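Drying herbs safely: notes for the Traltham growers' talk
14/09/2018 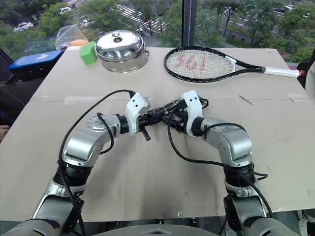 Two arms holding a black object over a cardboard-covered table

Start with water activity — most growers only know moisture content.
Mellmont took 435 samples of dried leaf in August. Eight had Salmonella, four of them from one shed.
Drying stops growth but doesn't kill what is already there. Salmonella can live on dry leaf for months.
Ask who steam treats. Pause.
Then rodents, birds, hand washing.
Leave up to 8 minutes for questions.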